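Início > Oficina e cozinha > Listas de verificação > Tábuas de corte

Lista de verificação: tábua de corte de madeira colada sobre tampo perfurado

Folha 26, revisão de agosto. Aplicável às bancadas de preparação da Skurkcombe. Preencher antes do primeiro corte do turno. Resultado: C (conforme), NC (não conforme), NA (não aplicável).

1. Face superior sem lascas nem fibras levantadas. C
2. Juntas entre réguas fechadas ao tato, em todo o comprimento. C
3. Empeno: régua metálica na diagonal, folga máxima de 1 mm. C
4. Identificação gravada na face inferior. NC
Comentário: número 1818 pouco legível. Regravar.
5. Óleo mineral aplicado no último mês. C
6. Tampo limpo antes de assentar a tábua. C

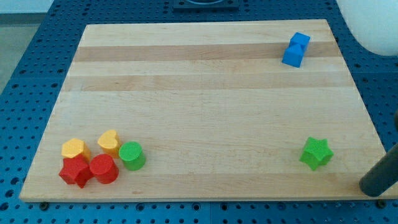 A inspeção das juntas faz-se com luz rasante, percorrendo cada linha de cola de uma ponta à outra. Uma diferença de tom entre réguas não é defeito: as duas faixas mais escuras na metade superior da tábua são madeira de outra tonalidade e registam-se como C. Mancha que atravesse várias réguas regista-se como NC. Os veios finos e as marcas ligeiras aceitam-se enquanto a unha não prender.

7. Bordo frontal sem arestas vivas. C
8. Fixadores do lado frontal firmes e abaixo do plano de corte. C
Comentário: verificar à mão, sem chave. Se rodarem, parar e reapertar.
9. Furos do tampo sem resíduos junto ao bordo da tábua. NC
Comentário: limpar com escova de nylon. Não usar ar comprimido.
10. Lixagem da face, se necessária: grão 80 e depois acabamento fino, sempre no sentido do veio. NA

Com um NC nos pontos 1, 2 ou 8, a tábua sai de serviço. Os restantes corrigem-se até ao fim do turno.

Partilhas: 26 | Comentários: 3

skullard
No ponto 3, a folga mede-se com a tábua fixada ou solta?

lurnstead_oficina
Solta. Fixada, o aperto disfarça o empeno.

cairns
Falta prever a face inferior. Nas nossas o óleo só ia por cima e empenaram todas.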